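손가락이 먼저 왔다

공방 문을 열면 늘 납땜 냄새부터 난다. 나는 그 냄새가 좋다. 퇴근하고 지하철을 두 번 갈아타고 와서, 셔터를 허리 높이까지만 올리고 기어 들어가듯 들어가면, 그때부터가 진짜 하루 같다! 상가 지하 57호. 예전에는 자수 가게였다고 하는데 지금도 바닥 틈에서 색실이 나온다. 빨간 실은 내가 모은다. 이유는 없다.

우리 손의 이름은 카툼(Katum)이다. 처음에는 팔 전체를 만들 생각이었는데 돈이 모자라서 손부터 만들었고, 손을 만들고 나니 정이 들어서 이름을 붙였다. 손가락 마디는 전부 공방의 출력기로 뽑았다. 새끼손가락 둘째 마디만 일곱 번을 다시 뽑았는데, 실패한 여섯 개는 작업대 서랍에서 아직도 굴러다닌다. 서랍을 열 때마다 달그락거리는 소리가 나서 가끔 누가 대답하는 줄 안다.

2월에 힘줄 역할을 하는 줄이 처음으로 다섯 개 다 당겨졌다. 그날 공방에는 나까지 네 명이 있었고 우리는 별것도 아닌 그 움직임, 그러니까 손가락이 천천히 오므라들었다가 다시 펴지는 것을 스물몇 번이나 보았다. 옆 칸에서 기타 앰프를 고치던 형이 와서 보더니 자기 손도 따라서 오므렸다 폈다 했다. 그걸 보고 나는 이 일을 오래 하겠구나 생각했다.

문제는 실물로 연습을 시키면 자꾸 부서진다는 것이었다. 한번 잘못 내려찍으면 손끝이 나가고, 손끝이 나가면 출력에 하룻밤, 사포질에 또 하룻밤. 그래서 우리는 집을 하나 지었다. 컴퓨터 안에. 플로시코(Flosico)라는 시뮬레이터를 깔고 바닥을 깔고 벽을 세우고, 거기에 카툼과 똑같은 길이의 손가락을 넣었다. 벽 높이 때문에 한참을 다퉜다. 나는 낮아도 된다고 했고 앰프 형은 답답해서 싫다고 했다. 로봇이 답답할 리가 있느냐고 했더니, 보고 있는 내가 답답하다고 했다. 벽은 결국 형 말대로 올렸다.

바닥만큼은 내가 고집을 부렸다. 회색 격자로 두면 계산도 빠르고 편하다는데 나는 나뭇결이 있어야 한다고 우겼다. 할머니 댁 마루가 그랬다. 여름에 배를 깔고 누우면 결을 따라 눈이 저절로 미끄러지던 마루. 그 마루에서 나는 물건을 참 많이 떨어뜨렸다. 단추, 구슬, 약병. 할머니는 허리가 아파서 못 주우시니까 내가 대신 마루 밑까지 기어 들어갔고, 꺼내 오면 꼭 손바닥을 펴 보라고 하셨다. 다친 데가 없나 보시는 거였다.

그래서 첫 과제도 그걸로 정했다. 바닥에 쓰러진 병을 집는 것.
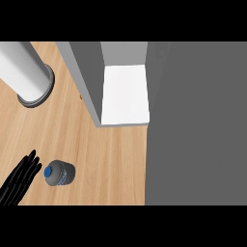
8월이 되자 공방은 찜통이 되었다. 컴퓨터 두 대가 밤새 돌아가니 환풍기를 다 틀어도 소용이 없었다. 우리는 얼린 보리차를 한 병씩 안고 앉아서 화면을 보았다. 시도 번호가 왼쪽 구석에 올라갔다. 45번에서는 병을 밀어서 굴려 버렸다. 그다음에도 한참을 굴렸다. 병은 정말 잘 구른다! 동그란 물건을 첫 과제로 고른 게 누구냐고 묻길래 나는 보리차만 마셨다.

426번에서 처음으로 병이 바닥에서 떨어졌다. 손톱만큼, 아주 잠깐. 그러고는 미끄러져서 다시 바닥으로 돌아갔지만 우리는 의자에서 일어나 있었다. 누가 먼저 소리를 질렀는지 모르겠다. 위층 국숫집에서 바닥을 쿵쿵 찼다. 우리는 입을 틀어막고 웃으면서 방금 그 장면을 느린 재생으로 돌려 보았다. 엄지가 반대쪽에서 조금 늦게 왔다. 늦게 왔는데, 그 늦은 만큼이 너무 사람 같아서 나는 기분이 이상했다.

엄지를 고치는 데 꼬박 나흘이 걸렸다. 줄이 감기는 축의 지름을 조금 줄이고, 손바닥 안쪽에 얇은 고무를 댄 것처럼 마찰값을 올렸다. 퀸타나(Quintana)에서 나오는 작은 모터로 바꿀까 하는 얘기도 나왔는데 통장 잔고를 보고 다 같이 조용해졌다. 대신 앰프 형이 버려진 프린터에서 용수철을 하나 빼 왔다. 길이가 맞았다. 거짓말처럼 딱 맞았다. 나는 그 용수철을 손바닥에 올려놓고 한참 들여다보았다. 어느 사무실에서 종이를 밀던 것이 이제 엄지를 당긴다고 생각하니까 신이 나서 잠이 안 왔다.

2024년 8월 9일 밤, 시도 2113번.

그날은 나 혼자 남아 있었다. 다들 첫차 전에 눈을 붙인다고 갔고 나는 로그만 보고 가려고 했다. 화면에서 손이 내려왔다. 네 손가락이 먼저, 그리고 이번에는 엄지가 늦지 않았다. 병이 들렸다. 기울지도 않고 그대로 위로 올라가더니 멈췄다. 다섯까지 세면 성공으로 치기로 했는데 나는 세는 것을 잊어버렸다. 한참 뒤에야 초록색 글자로 성공이라고 뜬 것을 보았다.

소리를 지르지는 않았다. 국숫집은 벌써 문을 닫았는데도 그랬다. 나는 단체방에 느낌표만 열 개쯤 보내고, 작업대로 가서 진짜 카툼의 전원을 켰다. 그러면 안 되는 줄은 알았다. 실물로 옮기는 건 다 모인 날에 하기로 약속했으니까. 그런데 병만, 병 하나만 앞에 놓아 보고 싶었다. 약상자를 뒤져 다 먹은 비타민 병을 찾아서 작업대 위에 눕혔다. 굴러가길래 서랍에서 실패한 마디 두 개를 꺼내 양옆에 받쳤다.

프로그램 전송 막대가 끝까지 찼다. 모터에서 윙 소리가 났다. 손가락이 내려가는데 화면보다 훨씬 느리고 훨씬 덜덜거렸다. 검지가 병에 닿았고 병이 살짝 밀렸고, 받쳐 둔 마디 하나가 작업대에서 떨어져 또르르 굴러갔다. 나는 그걸 주울 생각도 못 하고 서 있었다. 엄지가 왔다. 프린터에서 온 용수철이 찌익 하고 늘어나는 소리가 들렸다.

들리지는 않았다. 병은 작업대에 붙은 채 카툼의 손안에 가만히 잡혀 있었다. 드라스톤(Drastton) 전원 장치의 바늘이 파르르 떨다가 멎었다. 올리는 힘이 모자란 거였다. 손목 쪽을 다시 봐야 하고, 감속비도 다시 계산해야 하고, 할 일이 또 한 보따리 생긴 셈이었는데 나는 그게 그렇게 좋았다. 잡았잖아! 잡기는 잡았다.

나는 전원을 끄기 전에 카툼의 손을 천천히 펴 주었다. 병을 빼내고, 손바닥을 위로 돌려 스탠드 불빛 아래에서 마디를 하나씩 살폈다. 검지 끝이 조금 닳아 있었다. 사포로 문지르면 될 정도였다. 그러고 나서 작업대 밑으로 기어 들어갔다. 떨어진 마디는 맨 안쪽 벽에 붙어 있었고, 그 옆에 빨간 실이 한 가닥 있었다.

둘 다 주워서 나오는데 휴대폰이 울리기 시작했다. 단체방이었다. 자는 줄 알았던 세 사람이 전부, 지금 간다고 했다.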